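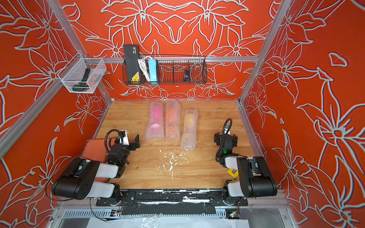
The Trial Period

Friday, September 27, 2024
By a Pedunside contributor
Last updated 4 hours ago
Filed under: Short Reads > Work & Money

Review due at five. It's ten past two. Dog's been sick on the mat and the courier wants the side gate open.

Right. The Rolleck.

You get 20 days. Free, they say, meaning you pay the freight and the bond and then they ring you on the last day in a very kind voice. Jakona do the leasing. Rolleck make the thing, or put it together, I never got that straight. After the 20 days it's 352 a week or it goes back, and if you write them a review, an honest one, no minimum stars, they knock off the first week. So I'm writing the review. I've got the form open. Box one says Tell us about your business.

My business. It was Mum's. Bath things and party things and gift things, wrapped and posted, from the shed behind the house. She did the wrapping. Four decades of wrapping. She could roll a tube of bubble wrap with one hand and be on the phone to her sister with the other, and you never once saw her look for the end of the tape. I can't do it. I roll and it skews and I swear and start over. Last December we had 658 parcels and I did most of them myself because her hands had gone, and by the end of it I was crying in the ute over a roll of tape. So when the Jakona ad came up I clicked it.

Wrote: Small family mail order, wrapped goods. Moved on.

Box two. Installation.

Two fellas came, had it bolted up before lunch. Silver posts, a wood-grain top, two arms at the front, black and white, side by side on the one plate. You pick the wall panels. There's a chart. Grey, white, a sort of sea green, and down the bottom something called Festive, red-orange with big white-outlined flowers all over. I was going to say grey. Mum was in the doorway in her dressing gown and she said if that thing is going in my shed it's having flowers.

So it's got flowers. Left, right and back. Looks like the inside of a good biscuit tin.

Wrote: Installation prompt and tidy. Wide choice of finishes. Took out wide. There's not that many.

Box three. Ease of training.

You don't program it. You show it. That's the pitch and it's more or less true, you move the arms through the job and it has a go, and you correct it, and it has another go. First day it squeezed everything flat. Second day it wouldn't touch anything at all, just hung over the table with its fingers open like someone waiting to be handed a baby. Rang the helpline. Helpline's good, I'll say that, somebody picks up. She said who's doing the showing. I said me. She said is there anyone else who does the task to a higher standard.

Well.

I didn't want to ask her. She'd not been in the shed since Easter except the once, for the flowers. She reckons it smells of me now, meaning coffee. And her hands, you don't want to ask a person with hands like that to show a machine how it's done. There's somthing rude in it. I left it a week. Wasted a week of the 20, if anyone at Rolleck is reading.

Then one night I came out to lock up and the light was on, and she was in there. Chair pulled up. Holding the right arm by the wrist the way you'd hold a kid's at a crossing. Talking to it. No, she was saying. No, you've got it too tight, love, it's got to breathe in there. Lay it down. Lay it *down*.

I stood outside with the keys. Bit cold. Didn't go in.

Box three, 3 lines maximum. Wrote: Results depend on who trains it. Deleted that, sounded like a complaint. Wrote it again.

Quarter to three. Courier's been. Left the gate open, dog's in the street, got the dog.

Box four. Performance.

This is the one they want. OK. It does the tubes. Pink lot, orange lot, yellow lot. Lays them down the far half of the table with the long way pointing off to the back, near enough side by side. The ends stay open and the roll's loose, and I rang about that too, I said it's under-wrapping, and they looked into it from their end and said no, it's doing what it was shown. I went and got one of Mum's old ones out of the returns cupboard. Loose. Open at the ends. She always closed them up at the boxing stage and I'd never noticed, I'd been strangling the things for two years and wondering why they came back dented.

And it leaves mess. Little white flakes and crumbs across the middle of the board. You have to sweep. Put that in the review, people will want to know, you have to sweep it.

It's slow. Slower than her at her best, which isn't fair on it. Quicker than me. A Þorgeirsson is quicker than all of us, the bloke at the markets has one, it goes like the clappers and cost him more than his van, but it does the one size and that's your lot. He came round to look at ours. Stood there a good long time with his hands in his pockets. He said why's it do that. I said do what. He said that, there, before it lets go.

I hadn't seen it. You've got to know what you're looking for. When it's put a tube down, before the fingers open, there's a little press. Tiny. A pat.

Mum does that. Did that. Every parcel that ever left this shed. I used to think it was for luck, and when I was small I asked and she said it was so it'd know it was finished.

I told the market bloke it was a calibration thing.

Box four has a slider as well, speed and accuracy, one to ten. Gave it a six. Gave it an eight. Went and made a tea and gave it a seven.

Box five. Would you recommend.

Here's where I got stuck, and it's twenty past three. The truth is she's not well enough to come out now. It's not the hands, it's the rest of it. She's in the front room with the telly going and the window open a crack so she can hear the shed. She asked me this morning is it behaving. I said it is. She said has it done the yellow. I said it's on the yellow now, Mum. She said they're the buggers, the yellow, tell it to take its time. I went out and I stood in front of the thing, both green lights going, and I told it. Out loud. Take your time with the yellow, she says.

Dunno what I thought would happen. It kept going at the same speed.

But 352 a week. I've done it on the back of an envelope every way there is. In December it pays. January it doesn't, Febuary it doesn't, and by March I'm paying rent on a pair of arms so they can stand there in a flowery box. Any sane person sends it back and gets a kid in for the Christmas rush. Jakona's number came up on the phone yesterday and I let it ring, and again this morning, and I let it ring.

There's a line in the lease. I read the lease last night, all of it, in the bath. On return of the unit all taught tasks are erased. For your privacy. They wipe it and it goes to the next people and the next people show it how to pack spark plugs or whatever they do. You can buy a copy of the task but it only runs on their unit, so it's a file. It'd be a file in a drawer.

Rang the helpline at half three. Different woman. I said hypothetically. She said she'd have to check. Hold music, panpipes. She came back and said they don't have a category for that.

I said can I pause it. The lease. Not send it back, just pause it, January to whenever.

She said there's a form for seasonal customers, half rate when it's idle, nobody ever asks for it. It isn't on the website. It bloody should be on the website. Put that in the review.

Box five. Wrote: Yes, for small operators, but ask for the seasonal rate. Then it wanted a reason, fifty characters or more. Wrote: Gentle with fragile stock. It told me that was too short. Wrote: Gentle with fragile stock and has a nice finishing touch. It took that.

Box six, photo, optional. Skipped it.

Box seven, anything else. Ten to five now, Mum calling out what's that noise, it's the courier again, he's forgotten his scanner. I put: Please sweep daily. Pressed send. Went in to tell her the yellow was done, and she wanted to know who'd checked the ends.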